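손에 쥐는 시연용 그리퍼 두 달 사용기, 담요 개기 443번 하고 나서 쓰는 글

지난 글에서 Skelex 핸드 그리퍼 샀다고 자랑만 해놓고 후기를 안 올렸더니 쪽지가 꽤 왔어요. 미안합니다, 좀 써보고 올리려고 했는데 그게 두 달이 됐네요. 2월에 받았고 그때부터 거의 매일 저녁 8시쯤부터 한 시간씩 만졌습니다.

저는 원래 원격조종 쪽을 먼저 했어요. Platon 리더암으로 로봇 팔을 움직여서 시연을 모으는 방식이요. 컵 옮기기 같은 건 할 만한데 천이 들어가면 정말 답답합니다. 손끝 감각이 하나도 없으니까 모서리를 잡은 건지 허공을 잡은 건지 화면만 뚫어져라 보게 되고, 한 번 개는 데 몇 분씩 걸리고요. 그러다 보니 동작이 전부 머뭇머뭇해요. 그걸로 학습시키면 로봇도 똑같이 머뭇거립니다(진짜예요, 제 버릇까지 배워요!).

그래서 이번엔 그리퍼를 직접 손에 들고 양손으로 하는 방식으로 바꿨고, 작업은 제일 만만해 보이던 침대 위 담요 개기로 잡았습니다. 만만해 보였다는 게 문제였지만요. 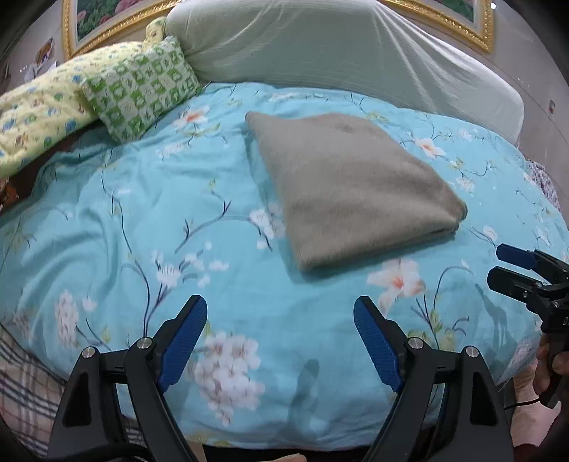
먼저 무게 얘기부터 할게요. 하나만 들면 가벼운데 양손에 하나씩 들고 침대 위로 팔을 뻗은 채 버티면 18번째쯤부터 어깨가 옵니다. 하루 70번까지 해본 날이 있는데 다음 날 양치질하기가 싫었어요. 손잡이 모양은 좋습니다. 제 손이 작은 편인데도 손가락이 편하게 감기고, 쥐는 힘이 그대로 손가락 끝까지 전달되는 느낌이에요. 원격조종에서는 절대 못 느끼던 거라 첫날은 혼자 신나서 양말이며 수건이며 다 집어봤네요.

패드는 골이 파인 파란 패드인데 이게 이 제품에서 제일 마음에 듭니다. 털 있는 천을 잡고 당겨도 잘 안 미끄러져요. 다만 저는 욕심이 나서 너무 깊게 무는 버릇이 있었는데, 그러면 담요만 집어야 할 때 밑에 깔린 시트까지 같이 물려 올라옵니다. 초반 데이터는 이것 때문에 꽤 버렸어요. 지금은 모서리 쪽을 얕게 물고, 살짝 들어서 시트가 안 딸려오는지 본 다음에 넘깁니다. 이 '살짝 들어보기'를 넣고 나서 학습 결과가 확 좋아졌어요.

케이블은 불만입니다. 양손으로 하면 선이 두 가닥인데 담요를 크게 넘길 때마다 선이 신경 쓰여요. 저는 Plastdale에서 나오는 선 정리 클립을 사서 손목 쪽에 고정해 쓰는데 훨씬 낫습니다. 이런 건 좀 기본으로 넣어주면 안 되나요? 그리고 손가락을 끝까지 벌린 상태에서 확 닫으면 딸깍 소리가 나는데, 고장인가 싶어 문의했더니 정상이라고 합니다. 답장은 하루 만에 왔어요.

소프트웨어는 그냥 Pálfi 오픈소스 도구를 씁니다. 기본 프로그램은 녹화 하나 끝날 때마다 저장 확인 창이 뜨거든요. 양손에 그리퍼를 들고 있는데 마우스는 뭘로 누르라는 건지... Pálfi는 두 손가락을 두 번 톡톡 닫으면 저장이 되게 설정할 수 있어요. 이거 하나로 작업 속도가 달라졌습니다.

시연할 때 요령도 몇 가지 적어둘게요. 시작 상태를 일부러 흐트러뜨리세요. 저는 처음에 매번 예쁘게 펴놓고 시작했더니 로봇이 조금만 구겨진 담요를 줘도 멍하니 있더라고요. 접힌 거, 뭉친 거, 비뚤어진 거 골고루 섞어야 합니다. 그리고 실수했을 때 바로 끊지 말고 고치는 과정까지 이어서 찍는 게 좋아요. 잘못 잡았다가 놓고 다시 잡는 동작, 이게 은근히 귀한 데이터예요.

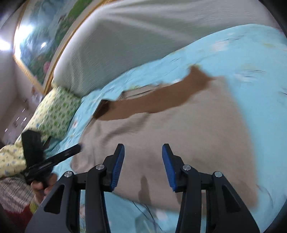
게시판에 초안을 먼저 올렸더니 댓글이 하나 달렸는데, 담요 하나만 가지고 그렇게 많이 찍느니 천 종류를 바꿔가며 조금씩 찍는 게 낫지 않냐, 자기는 무릎담요랑 목욕수건을 섞었더니 횟수가 훨씬 적어도 처음 보는 천까지 잘 집더라, 하는 얘기였어요. 원격조종으로 모은 것도 버리지 말고 같이 넣어보라고도 했고요.

읽고 좀 찔렸습니다. 저는 한 우물을 파는 성격이라 같은 작업만 주구장창 했거든요. 그래서 다음 달부터는 수건이랑 얇은 홑이불도 넣어볼 생각이에요. 예전에 Platon으로 모아둔 것도 섞어볼 건데, 속도 차이가 너무 나서 어떻게 맞출지는 아직 고민 중입니다. 해보신 분 있으면 알려주세요.

가격 대비로는 만족해요. 교체용 패드가 한 쌍에 4,000원이라 부담이 없는 것도 좋고요. 별점은 다섯 개 중에 네 개, 하나는 케이블 때문에 뺐습니다. 딱딱한 물건만 다루실 거면 원격조종으로도 충분할 것 같은데, 천을 해보고 싶은 분이면 저는 이쪽을 권하겠습니다. 단, 어깨 스트레칭은 꼭 하고 시작하세요!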